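Chores and Machines: A Gallery

October 2024

Can a machine put things away yet? At home that means toys back in the box, mugs on hooks, lids on jars. On a shop floor it means washers on spindles and rolls on rods. The jobs look different, but many of them come down to lining up a hole with something that goes through it.

The pictures on this page show that kind of work with a stacking toy. A piece has to be picked up, carried, lined up with a peg and lowered. A small child learns it in an afternoon. Arms have been doing close fits in factories for a long time, but there the parts arrive in the same place every time. On a kitchen floor they don't. 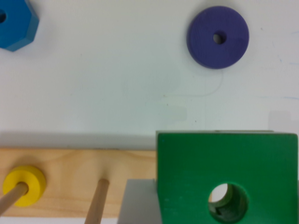
Karlijn Visser

Green block between the gripper's two fingers, with the yellow ring on one peg and a bare peg beside it. A hole is often only somewhat bigger than it needs to be in jobs like these, and a small error in the angle is enough to make a part catch on the rim. People fix that by feel, with a wiggle of the wrist. Machines can be given a sense of touch too, but it adds cost and time.

Carrying is the easier half. Once a part is held firmly, moving it over a table is a matter of planning a path that doesn't hit anything.
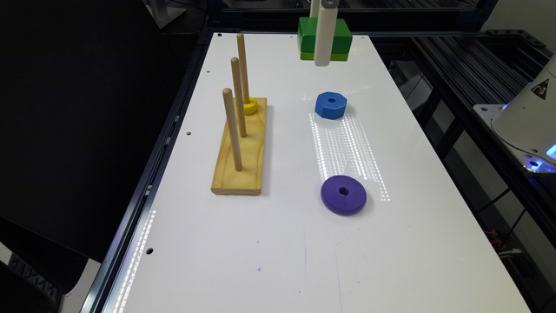

Will a robot tidy a living room any time soon?

Parts of the job, perhaps. Picking up hard objects from a clear surface is within reach for many arms today. Soft things, heaps, and anything that has rolled under a couch are much harder, and a household won't wait while a machine thinks it over.

Speed is the other sticking point. In a packing trial at Halonen's shop in Moltumville, the arm took 36 seconds to seat each part. The staff did it in 2. The arm could be left running overnight, so the shop kept it for one product and went on doing the rest by hand.
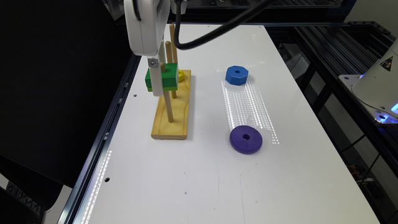
Clotilde Coste wrote that she would settle for less than a tidy house. She wants a machine that can empty the dishwasher in Clultelthorpe while she is at work, and she doesn't care if it needs 67 minutes to do it, as long as the glasses are whole when she gets home.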